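Subject: Re: [hinley-house] Folding leggings and tights so they stay folded
From: Noemi Obi
To: hinley-house list

On the question of tights, from last night:

> We moved into the Kincaid building in November and the closet has one
> shelf and two shallow drawers for both girls. T-shirts are fine, I do
> those in thirds and stand them up. But leggings and tights come undone
> as soon as anybody pulls one out, and then the whole drawer is a knot.
> I have tried rolling them. I have tried balling them like socks, and
> the waistbands are getting loose. What do the rest of you do? Also is
> it worth buying the Jernola drawer dividers or should I just use
> shoeboxes?

I stopped balling mine for the same reason. The waistband gets stretched over everything else and stays that way for weeks.

What works here is a flat fold, done on the bed. A table is better for shirts, but knit slides around on a table and a fleece blanket holds it in place. Pink fleece also shows up the outline of anything black, so I can see if a leg is twisted before I fold it in.

Lay them out with the waistband away from you. Smooth from the waist down to the feet with the flat of your hand and don't pull, or one leg ends up longer. Put one leg on top of the other. Bring the feet up to just short of the waistband, then fold in thirds from the folded end and tuck the last third inside the waistband. The tuck is what keeps it together. It should stand up by itself - if it flops, the thirds were too loose.

Thick ribbed ones only need to go in half and half again after the legs are together. If you try thirds on those you get a brick that won't tuck. 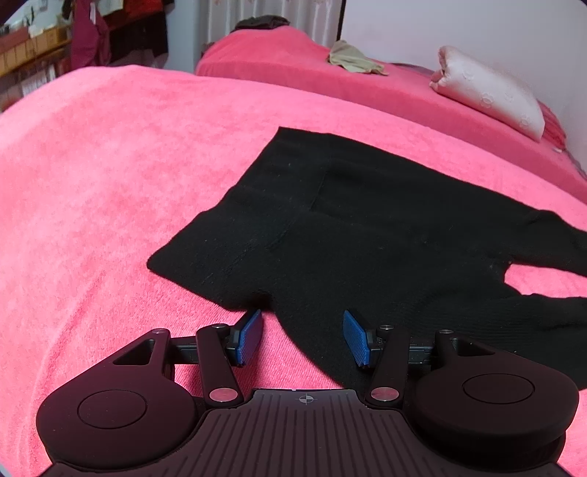
Lint is the other thing. Black knit picks up every white speck in the wash, and I go over it with a roller while it's still laid out flat, front and back. Once it's folded you only get the outside. I wash the fleece separately now too, which helped more than the roller did.

As for dividers, I have the Jernola ones in one drawer and shoeboxes in the other. The Jernola set is 18 dollars and the strips pop out when the drawer is full. A shoebox cut down to the height of the drawer does the same job. Measure first, mine are 10 inches deep inside and a boot box would not go in.

If the girls share, give each one a box and don't mix. Mine are close enough in size that I put a stitch of colored thread inside the waistband of the older one's.

I have 2 spare Drornach boxes with lids if you want them. They're by the door at 216, just knock first.

Noemi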